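Hiltusico
Galleries > At home > Tables

The Sorting Table: What Was Left on the Grid Cloth

Every October we empty the shelves at the Hiltusico studio before the heating comes on and the back room gets used again for classes. Everything goes onto a table first. From there it is sorted into keep, give away, recycle and throw out. The whole job takes most of a Friday, starting at 10 in the morning.

The rule is that nothing goes straight from a shelf to a box. It has to be put down on the table and looked at. This slows the work, but last year a set of good bookbinding needles went to the recycling center inside an old cookie tin, and we had to buy new ones.

The studio has 252 labeled shelf spaces. Most of them hold paper, thread, board offcuts and tools, and those are easy to deal with. The things that take time are the ones with no label and no obvious shelf. They tend to end up on the same table late in the day.
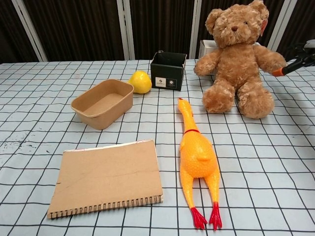 Text and gallery by the Hiltusico studio editor

Late in the sort. A spiral notebook, a rubber chicken and a kraft-paper tray are among the things on the grid cloth.

The notes under each heading are the ones we keep with the gallery, so that next year's group can see what was decided.

The notebook
Plain brown cardboard cover, black wire binding. We buy this kind by the carton because the covers take stamp ink and pencil well. A scuff on the cover is no reason to throw one out. Keep, and put with the class supplies. If pages have been used, tear them out cleanly and recycle them, then check that the wire still turns.

The rubber chicken
Orange-yellow, with red feet and a red band around the neck. It came from the Flolura street fair, where it was a prize on the ring toss, and it has lived on the shelf above the paper cutter ever since. It was in the "give away" pile two years in a row and came back both times. Keep. It now has its own shelf space, number 6, next to the glue brushes.

The tray
Kraft paper, rectangular, with rounded corners and a rolled rim. Trays like this come with the lunch orders from Marchetti, and clean ones get saved for sorting small parts. They are good for eyelets, brads and cut labels. They are no use for anything damp. Keep if the bottom is flat and there is no grease on it. A tray with a soft bottom goes out with the food waste.

The yellow one
Lemon-shaped, smooth and a little shiny, beside the tray. We use lemons and things shaped like them for the Saturday drawing group, and they get put back on whatever shelf is nearest. Drawing group items belong in the crate under the window, and fruit should go home with someone at the end of the day.

The cloth
Pale blue-gray with a grid of thin black lines. It was bought as a remnant from Clillari, and it has covered the sorting table for as long as the fall sort has been going. The lines are handy for keeping piles apart. It has faint creases and pale blotches, and on the left side there is a patch of small dark specks. It has been put down for a wash and an iron before the classes start. If the specks stay, the cloth can still be used for sorting, but not under clean paper.

What went where
The final count for this year was 1365 items, not including loose sheets of paper. The largest group was thread and cord, followed by board offcuts. The offcuts have been cut down to postcard size and are in the free bin by the front door. Please take some. The bin will be emptied when classes start.

Boxes marked "give away" are under the stairs. They hold mostly picture frames, unused binders, two paper punches and a quantity of ribbon. The frames have no glass. Bring your own bag if you are coming for ribbon, as it is on large spools and the spools are staying here.

For next year
Start with the tall shelves and leave the drawers until after lunch. Put the unlabeled things on the table early so that there is still someone in the room who remembers where they came from. Write the shelf number on a slip and lay it beside each item before picking up the next one. Bring more slips.

More in this section: The Paper Drawers / Class Supplies, Fall / Back Room Before Painting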